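Undetti Parts Holder for Desktop Tower Work
Bench fixture, light gray molded plastic
Sold by Groten Bench Supply

Overview

The Undetti is a molded parts holder for people who take desktop computers apart and put them back together. It sits on the bench next to a tower that has been laid on its side, and it keeps the parts you have pulled in one spot and in a known position. Slots of different widths take a hard drive, an expansion card and a memory module. Lower sockets and ledges in the base are for smaller pieces.

It was drawn up for repair counters, school labs and refurbishing shops where the same kinds of towers come through all day. It also works fine for one person at home with one computer, but it takes up bench space, so measure first.

What it holds

Hard drive slot. Near the rear of the fixture. Takes a 3.5-inch drive standing upright. You can leave a plastic carrier rail on the drive, as long as the rail is on the top edge and not the edge that goes down into the slot.

Card slot. On the side nearest the computer. The card stands on its edge with the metal bracket at one end. Put long cards in slowly and check that nothing on the card is pressing against the slot wall.

Memory slot. A module lies in it horizontally. The slot is shallow enough that you can pick the module up by its edges.

Posts. The rounded post in front of the drive slot keeps your hand or tool from knocking the drive when you reach across. 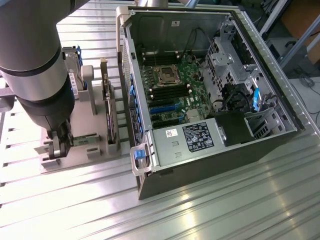 Setting it up

Place the fixture to the left of the tower if you work mostly with your right hand. The card slot should end up closest to the case, so that an expansion card travels the shortest distance. Left-handed users can put it on the other side and turn it around.

Shut down the computer, unplug it and take off the side panel before you start. Lay the tower down with the open side up. Wear a grounded wrist strap. The fixture is ordinary molded plastic – it is not an antistatic product and we do not sell it as one. If your shop requires a dissipative surface under bare boards, put a mat down and use antistatic bags for anything that will be out for more than a few minutes.

The fixture has no feet. On a smooth table it can slide when you push a drive into its slot, so hold it with your other hand or use the Vainio grip sheet, listed under accessories.

Order of work

We suggest taking parts out in this order: expansion cards, memory, drives. Putting them back goes the other way. You may have your own order, and some cases will force a different one because a shroud or drive carrier has to come out before you can get to the board.

Do not use the fixture for a bare processor. None of the slots is the right shape, and the sockets in the base are too deep to get a chip out of cleanly. Set the processor on a flat, clean surface with the metal heat spreader up, or in a tray made for the purpose. The same goes for motherboards, which will not fit.

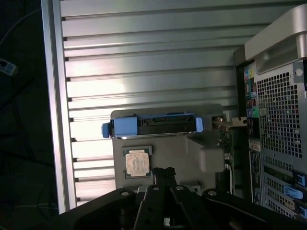

CPU on the gray shroud inside the tower, with the hard drive carrier and its light-blue tabs behind it.

Care and cleaning

Wipe with a damp cloth and dry before use. Canned air is good for dust in the narrow slots. Do not use acetone. Isopropyl alcohol is fine in small amounts, but test a spot on the underside first.

Old thermal paste leaves a gray smear that is hard to get out of the corners. Clean your gloves or fingers before you handle the fixture.

Details

Item number: 1869
Color: light gray
Material: molded plastic
Weight: 700 grams
Sold as: single unit, parts shown in use not included
Price: 47 dollars each
School and shop orders: write for a quote on 200 units or more

Accessories

Vainio grip sheet – thin rubber sheet cut to the size of the base. Peels off and can be washed.

Illau small parts tray – shallow tray with a lid, for screws, standoffs and jumpers. Sits beside the fixture and does not attach to it.

Shipping and returns

Orders placed before noon usually leave the same day. You can return an unused fixture within a month in its original box. If a post or slot wall arrives cracked, send us a picture of the damage and keep the packaging until you hear back.

The first run, sold up to November, had a slightly tighter memory slot. If yours is from that run and modules stick, do not file the slot. Write to us and we will exchange it.

Questions about fit with a certain drive or card can go to Marisol Solís at the parts desk. Please include the length and thickness of the part.

Page updated Jan 22, 2020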